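Wundance Home Office Help: Your Questions, Answered
2 min read

Do I need a separate room to work from home?
Goodness, no! Plenty of our readers get by with a corner of the bedroom or one end of the dining table, and they do perfectly well there (a door that shuts is a lovely thing to have, of course).

How long before I get used to it?
Give it up to 9 weeks, and be kind to yourself in the meantime.
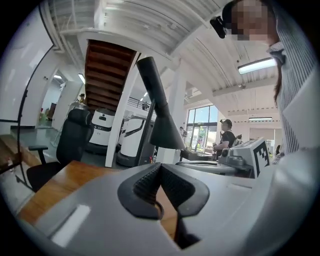 Honeylyn Quiambao wrote to us in June that her trick was keeping the same lunch hour every day, even when the morning had gone badly, and that her kids learned it faster than she did.

Should I tell my neighbors?
If you're on calls a lot, a friendly word goes a long way, especially about lawn mowing!

Related
Sharing a Desk With Your Spouse
Quiet Hours in Small Apartments
Saying No to Late Calls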